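Search this site Type and hit enter

My swimsuit drawer used to be where bikinis went to die. Stretched straps, crunchy elastic, one bottom that had gone see-through in the seat (found that out at the pool, thanks). So I've gotten a little obsessive about washing them, and here is what I do now.

Rinse first, and rinse in cool water the minute you get home. Chlorine and sunscreen keep working on the fabric while the suit sits balled up in your tote. I do mine in the bathroom sink with a capful of Predero, the gentle stuff, and let it soak for 30 minutes. No scrubbing! Just squish it around.

Never wring. I know, I know, it's so satisfying. Roll the suit up in a towel and lean on it, then lay it flat in the shade. My old Nudeck halter hung by its straps on the line for one whole October vacation and came home a full size longer.

Keep it out of the dryer, even on low. And hot tubs are murder on Lycra, so I keep one ugly suit just for those.

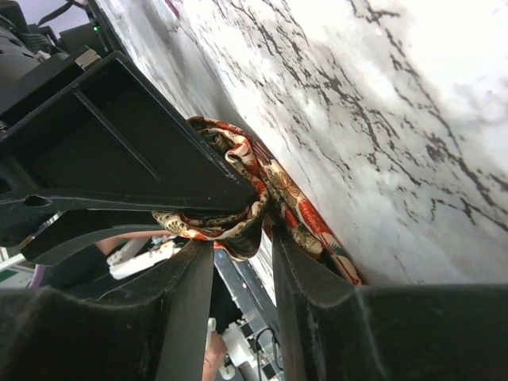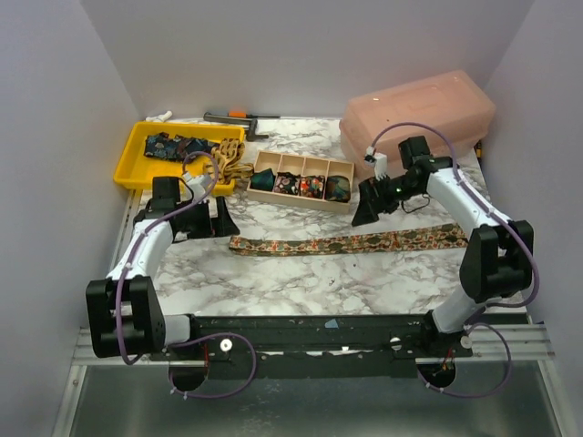

Patterned fabric on the marble-look top.

Sunscreen stains are their own problem. Those yellowy patches on white suits come up pretty well if you dab on dish soap, wait a bit and rinse with cool water. Please don't reach for bleach, it makes them worse and eats the stretch too.

For storage I fold tops with the cups nested one inside the other, never flipped inside out, and tuck the bottoms behind them. Ties get knotted loosely so they don't turn into spaghetti by spring. If you have a suit with metal rings, wrap them in a bit of tissue, or they'll snag whatever is next door.

I rotate three suits all summer and give each one a full day off between swims so the elastic can pull itself back in. My black one is on its fourth year and still goes to the beach with me.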